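Fio sobre plano de saúde de aposentado, pra quem anda perdido que nem eu andei. Vai longo, pega um café 🧵
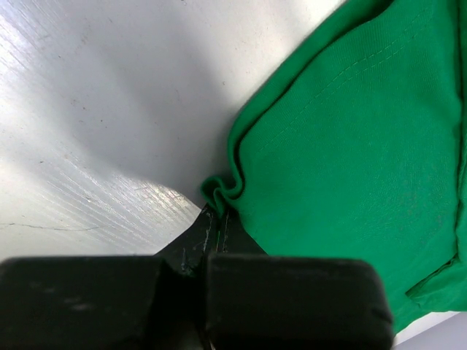 1/ O CONTEXTO

Eu me aposentei em 2022 pela Gramlow, depois de uma vida inteira no setor de compras. Na saída me deram a opção de manter o plano de saúde do grupo, agora pagando a minha parte e a parte que era da empresa. Assinei no mesmo dia, sem ler metade. (Não façam isso.)

12 comentários · 41 compartilhamentos

2/ Pra quem nunca ouviu falar: quem foi mandado embora sem justa causa ou se aposentou, e contribuía com a mensalidade, pode ter direito a continuar no plano coletivo. A palavra importante aí é CONTRIBUÍA. Desconto fixo todo mês no holerite, com nome de mensalidade. Coparticipação de consulta e exame não conta.

3/ No meu caso contava, porque vinha uma linhazinha no holerite desde que entrei. Guardei quase todos numa pasta de elástico que minha irmã sempre quis jogar fora. Hoje ela me pede desculpas, kkkk

4/ Aí chegamos em abril. Abri o boleto e a mensalidade tinha subido 109 reais de uma vez só. Liguei na hora, né, porque eu sou dessas.

5/ Fiquei na musiquinha um tempão. A moça que me atendeu foi educada, mas leu um texto: "reajuste anual conforme contrato". Perguntei qual contrato. Ela disse que era o coletivo. Perguntei se podia me mandar. Silêncio. Musiquinha de novo.

8 comentários · 23 compartilhamentos

6/ E foi aí que aprendi uma coisa que divide muito a conversa: plano individual tem um teto de reajuste definido pela agência reguladora. Plano coletivo empresarial grande, não. O aumento sai da negociação entre a operadora e a empresa, e o aposentado que ficou pendurado ali recebe o resultado pronto.

7/ Ou seja, eu não estava sentada na mesa, mas a conta veio pra mim do mesmo jeito. Fiquei bem brava com isso por uns dias, confesso. Depois fiz o que sei fazer, que é pedir papel.

8/ Mandei um e-mail pro RH da Gramlow pedindo três coisas: o índice de reajuste aplicado, a data de aniversário do contrato e se tinha tido mudança de faixa etária no meio. Por escrito, com o número da carteirinha e cópia pra operadora.

9/ Dica de ex-compradora: sempre por escrito! No telefone todo mundo é simpático e ninguém lembra depois. Se for por telefone mesmo, anota o protocolo, o horário e o primeiro nome de quem atendeu.

17 comentários · 66 compartilhamentos

10/ A resposta chegou com data de 03/04/2023, uma página e meia, metade dela juridiquês. Resumindo: o contrato faz aniversário todo ano nessa época, o índice foi um só pra ativos e aposentados, e não teve mudança de faixa no meu caso.

11/ Mas tinha um detalhe lá no último parágrafo. O plano odontológico, que eu achava que vinha junto de graça, é um contrato SEPARADO, com outra operadora, a Vitus. E eu estava pagando 20 reais por mês por ele desde que saí da empresa.

12/ Gente, eu nunca tinha usado. Continuei indo na minha dentista de sempre, particular, pagando do bolso, com um plano odontológico ativo no meu nome. Podem rir, eu ri também (depois).

13/ Antes de cancelar fui ver se a minha dentista atendia pela Vitus. Não atende. Mas tem uma clínica credenciada aqui pertinho, na galeria da farmácia, e a limpeza e as radiografias estão cobertas. Resolvi manter mais um pouco e usar, que é pra isso que serve.

9 comentários · 15 compartilhamentos

14/ Já me perguntaram nas respostas: "vale mais a pena sair do coletivo e pegar um individual?" Olha, eu fiz essa conta. Pedi cotação em dois lugares, um deles a Tsuji Corretora, que me atendeu com bastante paciência.

15/ O individual parecido com o meu saía 300 reais mais caro por mês. E é aquela coisa, na minha idade quase não tem oferta de plano individual, a maioria que oferecem é "por adesão", que também é coletivo e também não tem o tal teto. Olhem bem isso antes de assinar qualquer coisa!!

16/ Outra pergunta boa foi sobre carência. Existe a portabilidade, que deixa você trocar de plano levando os prazos já cumpridos, só que tem requisito: estar com o pagamento em dia, tempo mínimo no plano atual, faixa de preço compatível. Não cancela o antigo antes de o novo te aceitar. Pelo amor.

17/ Vou repetir porque é sério: NÃO CANCELA O ANTIGO ANTES. Um ex-colega do turno da tarde cancelou numa quinzena achando que era automático e ficou na mão com a esposa no meio de um tratamento. Conseguiu resolver, mas passou um sufoco danado.

31 comentários · 112 compartilhamentos

18/ Sobre dependentes: quem já estava no plano quando você saiu da empresa, em regra, fica junto. No meu caso é só o marido. E vale perguntar o que acontece com ele se eu faltar. Assunto chato, eu sei, mas perguntei e veio a resposta por escrito também. Está na pasta de elástico.

19/ E sobre prazo: quem se aposenta com dez anos ou mais de contribuição pro plano pode manter sem limite de tempo, enquanto a empresa oferecer plano aos ativos. Com menos de dez, é um ano de plano pra cada ano de contribuição. Conferi o meu tempo com os holerites um por um, em cima da mesa da sala.

20/ Achei dois meses em que o desconto não aparecia. Gelei. Era da época em que a unidade de Jerkavham foi incorporada e a folha mudou de sistema. O RH confirmou que foi só erro na impressão do demonstrativo e me mandou a segunda via.

5 comentários · 9 compartilhamentos

21/ Se você ainda está trabalhando e pensa em se aposentar logo: pede AGORA as segundas vias dos holerites antigos. Enquanto você tem acesso ao portal é um clique. Depois que desligam o seu login vira novela.

22/ Pede também o regulamento do plano em PDF. Procura a parte de "inativos" ou "aposentados". O meu tem quatro páginas sobre isso e eu só fui ler agora, com um ano de atraso.

23/ E atenção ao prazo pra escolher na saída! São trinta dias a partir do comunicado da empresa. Se deixar passar, a briga fica bem mais difícil.

24/ No fim das contas eu continuo pagando os 109 a mais. Não ganhei desconto nenhum. Mas pelo menos sei do que é cada linha do boleto e marquei a limpeza na clínica da galeria pra semana que vem.

14 comentários · 37 compartilhamentos

25/ Ah, respondendo à moça que perguntou do imposto de renda: a mensalidade que eu pago no meu nome entra como despesa médica na declaração completa. Pedi o informe anual pras duas operadoras, a do plano médico e a Vitus. A Vitus mandou no mesmo dia, a outra está me enrolando até agora.

26/ Não sou advogada nem corretora, tá? Só uma aposentada teimosa com impressora. Cada contrato é um contrato, então confiram o de vocês antes de ir pelo meu.

27/ Quem tiver passado pela troca de operadora com a empresa no meio do caminho, me conta como foi? Estão falando disso no grupo dos aposentados da Gramlow e eu queria saber se a rede de hospitais mudou muito pra vocês.

22 comentários · 48 compartilhamentos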